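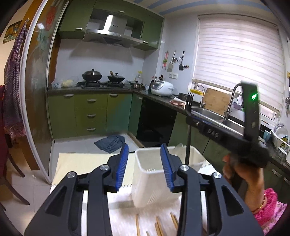 Perguntas frequentes sobre o porta-pauzinhos e os talheres da cozinha

Posso guardar os pauzinhos logo depois de lavar?
Sim, se o cesto tem ranhuras. As ranhuras verticais deixam passar o ar e os pauzinhos de madeira secam em pé. Eu prefiro pôr primeiro um pano por baixo, para a água não ficar na mesa.

A ponta fica para cima ou para baixo?
Para cima. A minha colega Zoi Zacharopoulos faz ao contrário e também funciona, mas ela lava o fundo do cesto todos os dias.

E os garfos de plástico?
Podem ir no mesmo cesto, com os dentes para cima e o cabo para baixo. Para lavar não uso água a ferver — o plástico fino pode dobrar. 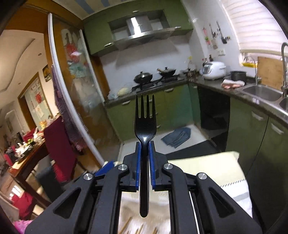 Onde é melhor deixar o cesto?
Perto do lava-loiça, longe do fogão. A gordura do wok chega mais longe do que se pensa, mesmo com tampa e exaustor.

Quantos pares devo ter fora do armário?
Na nossa casa ficam 11 pares, e os outros estão na gaveta. Com o cesto muito cheio, os do meio não secam.

Quando devo trocar os pauzinhos de madeira?
Quando têm fendas, manchas escuras ou cheiro que não sai com a lavagem. Eu revejo todos em novembro.

O cesto pode ir à máquina?
Depende do fabricante. O nosso, da Nieto, lavo à mão com uma escova estreita.

Última atualização: 26 de fevereiro de 2011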